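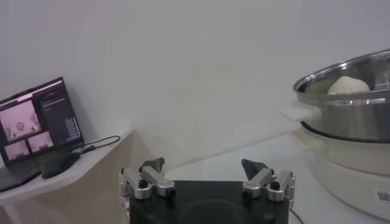
Wrist cam view, fingers open, bun in the pot. Laptop on the shelf with the feeds up.

Getting a gripper to lift a steamed bun without squashing it – part 2, setting up the wrist camera and the grip

Part 1 was bolting the arm down. If yours still wobbles go back and do that first, none of this will work on a wobbly arm.

You need:
the arm, with a two finger gripper on it
small USB camera, mine is a Noleo
a camera bracket, printed (file is on the Wedley workshop shared drive, folder "wrist")
M3 screws, a few zip ties
a pot. Electric cooker is fine
buns, more than you think

1. Fit the camera

Bracket goes on the back of the wrist, lens looking along the fingers. You want both fingertips in the picture and the gap between them in the middle. If you can only see one tip, loosen the bracket, twist, do up again. Zip tie the cable in two places and leave slack at the wrist joint. I didn't leave slack. New cable.

2. Check the picture

Put the laptop somewhere you can see it while standing by the stop button. A shelf is good, off the table so the arm can't clout it. Open the camera window and wave a hand in front of each camera so you know which feed is which. Write it down, they swap over if you replug in a different order.

Colours will probably be off. Leave it for now, it doesnt matter for this bit.

3. Put the pot in place

Power OFF at the wall, pot cold and empty. Do all your practice cold. Stand it to one side of the arm so the fingers come down over the rim and not across it. Put tape marks on the table round the base, you will knock it.

Watch the handle. Ours sticks out towards the gripper side and the first path I saved went straight through it. Either turn the pot or lift higher before you swing over. Keep the power cord out of the way as well.

4. Set the width

Position 0 is shut, 100 is full open in the Grulton software. Open to 100, lower over the bun, then close in small steps till the bun just starts to give. Mine was 63. Back off one step and try a lift. If it slips, go in a step.

Force limit next. Menu is Tools – Gripper – Limit. I ended up on 33. Anything higher left two neat dents, and the filling came out of one.

5. Save the path

Four points: home, above the pot, in the pot, above the pot again. Then wherever your plate is. Slow speed for the first ten runs, finger on the stop. Only speed up the home to above-pot bit, the dip stays slow.

Problems

Fingers hit the rim – your "above" point is too low or too near the side. Move the bun, its easier than moving the point.
Bun sticks to the pot – square of baking paper under it.
Feed freezes – cable, nearly always. Try another port before you reinstall anything.
Gripper says error 672 – limit set too low, it thinks it's jammed. Up by two and reset.

Part 3 is picking from a full pot, when I get the time.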